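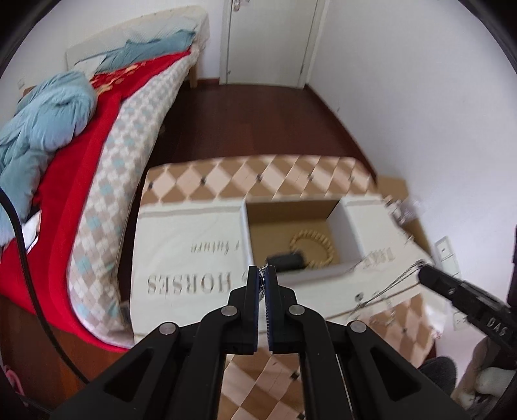 30 de maio

Caderno da oficina de encadernação – cola de amido e reforço de lombadas

Continuação dos ensaios com a cola de trigo. A panela de ontem ficou tapada durante a noite e ganhou película por cima, apesar do pano húmido. Tirei a película com a espátula e passei o resto duas vezes pelo peneiro de crina. Ficou lisa, mas mais mole do que eu queria. Guardei metade no frigorífico e usei a outra metade de manhã.

Receita, para não andar outra vez à procura do papel: 30 g de amido de trigo, água fria a cobrir, descansar até assentar. Escorrer a água de cima, juntar água limpa, lume brando, mexer sempre para o mesmo lado. Quando fica translúcida e começa a fazer fio, ainda precisa de tempo. O Rory tira do lume cedo demais e depois queixa-se de que a cola não agarra. Arrefecer em banho de água, mexendo de vez em quando. Peneirar só depois de fria.

Temperatura da sala de manhã: 18 °C. À tarde subiu com o sol na janela das prensas e não voltei a medir.

Livro de contas da casa Gikow

Lombada antiga retirada a seco até onde foi possível. Por baixo há cola animal muito escura, quebradiça na cabeça e ainda rija no pé. Pus cataplasma de metilcelulose a 3 % por secções curtas, esperei que amolecesse e raspei com a espátula de osso. Na terceira secção deixei tempo a mais e a humidade entrou pelas dobras dos cadernos. Vê-se uma linha mais escura na margem interior. Pus mata-borrão entre os cadernos e peso leve. Ver amanhã se a linha desapareceu; se não, falar com a Maham antes de avançar.

Costura: está sã quase toda. O fio partiu no último caderno e no que vem antes dele. Não vou recoser o livro inteiro. Passo fio novo nesses dois, apanho os nervos existentes e remato no caderno anterior, que está firme. O linho que temos é um pouco grosso para isto e faz inchar a lombada. O Pejman diz que tem um novelo mais fino em casa. Pedir.

Os cantos das primeiras folhas estão moles e sujos do uso. Limpei com borracha ralada, em círculos pequenos, sem carregar na zona da tinta. A tinta ferrogálica das colunas da direita já comeu o papel em alguns algarismos. Aí não toquei. Ficam para reforço com papel japonês e cola quase sem água, ou com o papel pré-colado, conforme o que a Maham decidir.

Ensaio do forro da lombada

Cortei tiras do mesmo livro morto que usamos para provas e fiz quatro combinações:

Papel japonês fino, cola de trigo. Flexível, abre bem, descola com água em pouco tempo. Enrugou numa ponta por eu ter esticado de mais.

Papel japonês grosso, cola de trigo. O melhor dos quatro. Acompanha o movimento da lombada e não estala ao abrir.

Musselina, cola de trigo. A trama ficou mal cheia e levantou num dos lados depois de seca. Talvez a cola estivesse mole, como escrevi acima. Repetir com a próxima panela.

Musselina, mistura com a cola Rovel. Agarra muito, mas endurece a lombada e o livro passa a fechar-se sozinho. Para livros de biblioteca com muito uso pode servir. Para o Gikow não serve, e também não quero uma cola que depois custe a tirar.

Direção da fibra: confirmar sempre antes de cortar. Uma das tiras do papel grosso foi cortada ao contrário e deitei-a fora. O rolo não traz marca nenhuma. Fiz uma seta a lápis na ponta, se alguém cortar essa ponta que volte a fazer a seta.

Cartões

Chegou o cartão Plultum. Pedimos 310 g/m² para as capas moles e foi isso que veio, ao menos segundo a guia. Ao dobrar parece mais rijo do que o anterior e marca na dobra se não for vincado primeiro. Com vinco feito com a dobradeira de osso e régua de metal fica limpo. O Craig quer usá-lo nas capas dos cadernos de desenho e acho bem, desde que se vinque dos dois lados do lombo.

As folhas de cima do pacote vinham ligeiramente arqueadas. Estão entre tábuas, na prateleira de baixo. Não tirar antes de assentarem.

Prensa

A prensa Boyer continua a descer torta. Com o fuso apertado, o prato toca primeiro do lado esquerdo. Limpei a massa velha das guias, pus nova e melhorou, mas pouco. O Lachlan acha que é a porca do fuso que tem folga. Pode ser. Enquanto não se vir isso, nada de meter lá livros com o lombo acabado de colar – o lado esquerdo leva a pressão toda e o volume sai enviesado. Usar a prensa pequena, ou tábuas e pesos.

A prensa pequena está ocupada com os dois missais até amanhã de manhã.

Couro

Chifrei a tira de vitela para a lombada nova. A lâmina estava romba e arrancou em vez de cortar junto à cabeça; parei, passei na pedra e no couro com pasta, e o resto correu bem. A zona arrancada fica para dentro da virada, não se deve notar. A cor ainda está clara ao lado das pastas originais. Fiz provas de tinta em aparas: a mistura com mais castanho aproxima-se, mas puxa para o vermelho depois de seca. Falta experimentar com um pouco de preto, muito diluído, em várias passagens.

Por fazer

Cozer nova panela de cola, mais espessa, e repetir a musselina.
Trocar os mata-borrões do Gikow ao fim da tarde e outra vez de manhã.
Pedir o linho fino ao Pejman.
Perguntar à Maham pela tinta ferrogálica e pela linha de humidade.
Escrever ao cliente a dizer que a entrega passa para julho. Ele já tinha dito que não havia pressa, mas convém ficar por escrito.
Ver a porca da Boyer com o Lachlan.
Comprar amido. O frasco grande dá para mais uma cozedura.

Nota acrescentada ao fim do dia: mata-borrões trocados. O de baixo vinha ainda húmido, o de cima já não. A linha está mais clara do que de manhã, sobretudo do lado da cabeça. Mantive o mesmo peso.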